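Call for participants: a folding study for people who don't believe in folding methods

Clivesitz, Torvik office
Posted 15/03/2024

We are looking for 24 adults to fold T-shirts for us, and we would like at least a few of them to think the whole thing is a bit silly. I am one of those people myself and I ended up in charge of it.

Background. There is a lot of confident advice going around on how to fold a shirt. Fold in thirds, fold in air, stand them up in the drawer, roll them so they don't crease. My colleague Torbjørn Ekström swears by rolling. I have asked him for evidence and he sent me a link to a woman selling drawer dividers. So we are going to check. The study looks at gray shirts and how people get from a heap to something you could put on a shelf, how long it takes them, and whether the result survives being picked up and put down on another shelf.

What you would do. You come in once, for a session of 34 minutes. You work standing, at a white table. Each shirt starts either spread out or in a heap, and you fold it your own way. In the second half you get a printed method and follow that instead, even if you think it's nonsense. Afterward there is a short interview.

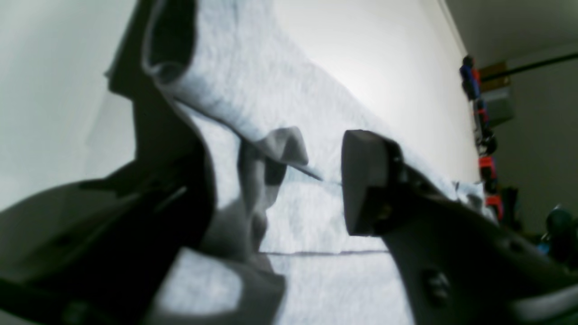
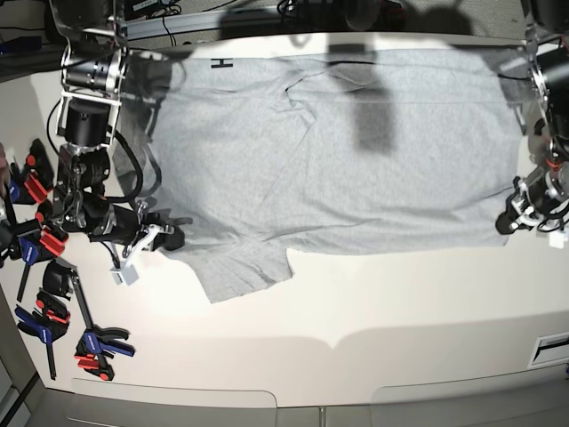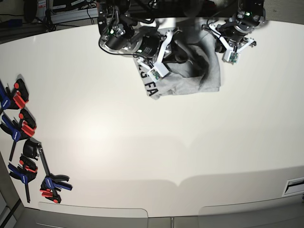 Gray shirt fabric, spread out or bunched.

Wrinkles are not scored. Neither is beauty. Ivar Moen wanted a neatness scale from one to ten and I said no, as I have yet to meet two people who agree on what a seven is. We measure the finished stack and we use a clock.

Who can take part. You must be 18 or older and able to stand for the full session. You don't need to be tidy. Please don't apply if you have worked in a clothing store or a commercial laundry in the past 4 years. If you have taken a paid course in home organizing, you may apply, but say so on the form.

What you get. A gift card worth $27, handed over when you leave, including if you quit halfway. You will not get a certificate, and we can't promise your closet will look any different.

What we can't tell you. Whether any of this matters in a real home, with a real drawer that sticks. The sample is small and the shirts are duller than yours. Results should be written up by August, and if they show no difference between methods we will publish that too.

To sign up, ask for the form at the front desk in Torvik or write to Amber Pilkington, who handles the schedule. Weekday evenings fill up first. Questions about the method itself come to me, and so do complaints.

Britt-Marie Løken
Study lead, Clivesitz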